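Clenow Kitchen Set: Data Card and README

Student robotics club project, two-arm tabletop manipulation

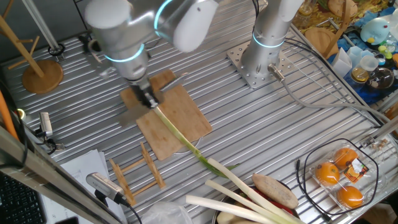
Summary

Clenow is a set of short recordings of two robot arms handling groceries and kitchen items on a tabletop. It was put together by the Shenoy robotics club as its project for the school year. Students drove the arms by remote control and the software saved what the cameras and joints reported. The set has 574 episodes. One episode is one try at one task, from the start tone to the stop tone.

We made it so that next year's members would have something to train on in October instead of spending the whole fall collecting. Other clubs are welcome to use it.

What the tasks are

Each episode has a one-line instruction, typed in by the student at the keyboard before the start tone. The wording was left up to the student, so the same task can show up as "put the green onion on the board" and "scallion to cutting board". We did not clean this up. A file called tasks.txt maps every wording to one of the task groups:

- produce to board: green onion, leek, potato, red pepper
- produce to bowl, the same items going the other way
- fruit package, slide or lift
- mug tree and dish rack, moving light items on and off
- handover from one arm to the other

Green onions and leeks are the hardest group. They bend, they roll, and the leaf end drags over whatever is next to it. Operators were told to grip near one end and keep the movement slow, and most did. If you only want rigid objects, filter out the label "long_soft".

No cutting was done by the robots. There is a cutting board in many episodes but no knife in any of them.

Setup

Two arms with parallel grippers, on a grooved aluminum tabletop. A fixed camera covers the workspace. Objects were moved between episodes and other kitchen things were left around the edges on purpose, so a model can't count on a clean background. The lighting is whatever the room had at the time. Evening sessions are darker – see the "session" column if that matters to you.

Folder layout

episodes/ has one folder per episode, numbered from 0001
episodes/NNNN/video/ holds the camera files
episodes/NNNN/joints.csv has joint angles and gripper opening, with time in milliseconds
episodes/NNNN/note.txt is optional, written by the operator
tasks.txt
splits.txt

Numbers skip in places where an episode was deleted. Please don't renumber them, the notes refer to each other.

Loading

The club's loader is called Trirkix and is in the tools folder. Run the check script first. It reads every joints.csv and prints a line for any file that doesn't match its video length. Small mismatches at the end of an episode are normal, and the loader trims them. The loader keeps up to 1,000 time steps per episode by default. Longer episodes are cut at that point unless you pass the keep-all option, and handovers are often longer.

Labels

Every episode is marked success, partial or fail. The operator picked a label right after the stop tone and a second student checked it later from the video. Where the two disagreed, the checker's label was kept and the first one moved to note.txt. "Partial" mostly means the item got to the right place but hung over the side or had to be gripped again.

Known problems

- Some early episodes have the gripper opening stored upside down (closed is 1, open is 0). They are listed in splits.txt under "flip".
- Produce was replaced when it wilted, so the same item name can be a different size from session to session.
- Left-handed and right-handed operators set up the table differently. We did not record who was who.
- Room sound was saved in a few sessions. Audio is not part of the release.

Versions

Version 2 is the current one. It adds the handover group and the checked labels. Version 1 used the old Skomero file format and the loader no longer reads it.

Contact

Sowmya Thampi keeps the master copy and handles corrections. Send her the episode number and the time in the video where the problem starts. Fixes go into the next version, and the old files stay up until then.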